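Hulora Kitchen Clear-Up Set
Data card, version 1.1
Updated 2022-03-25

Summary

Hulora covers one household job: clearing packaging and worn cleaning items off kitchen surfaces and into a bin. Each record is one episode, from the first item touched to the last item dropped or set aside. The set holds 200 episodes from 48 kitchens.

Contents

episodes/ one folder per episode
labels/items.csv item class, material, end location
labels/rooms.csv counter colour, bin type, bin position
splits/ train and test lists, divided by kitchen

Item classes

Soft plastic: shopping bags, snack bags, crumpled wrappers. Printed and plain bags share a class. Lettering is transcribed in the print_text field only where it can be read in full; partial words are left blank.
Card: boxes, sleeves, trays. A box counts as card even with a wrapper resting on it. The wrapper gets its own row.
Sponge: flat and egg-crate foam, any colour.
Tube and bottle: labelled "unknown" for fill level unless the item is transparent.

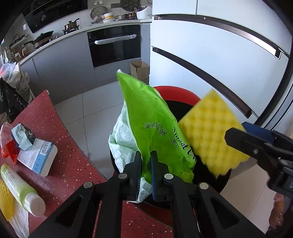
End location takes one of four values: bin, counter, bag, other. Items hanging over the bin at the last time step are labelled "other". Cookware, rice cookers and stacked dishes are background and have no rows in items.csv, even when they are moved to make space.

Labelling

Aisyah Gunawan wrote the class list and labelled the Gasley kitchens. Amancay Cabral labelled Handach and Sawatzky. A shared subset of 110 items was labelled twice, and disagreements were settled in favour of the broader class. Most of them concerned thin coated card, which one labeller had entered as soft plastic.

Known problems

Black bags against black bin linings are under-labelled.
Counter colour in rooms.csv is a single value. Speckled counters are entered under their base colour.
The bin_position field is missing for the first Sawatzky kitchen.
Folder names before version 1.0 used a different numbering. A lookup table is in labels/old_names.csv.

Planned

Recycling categories by municipality are due in October. Until then, do not use the material field to infer which stream an item belongs in.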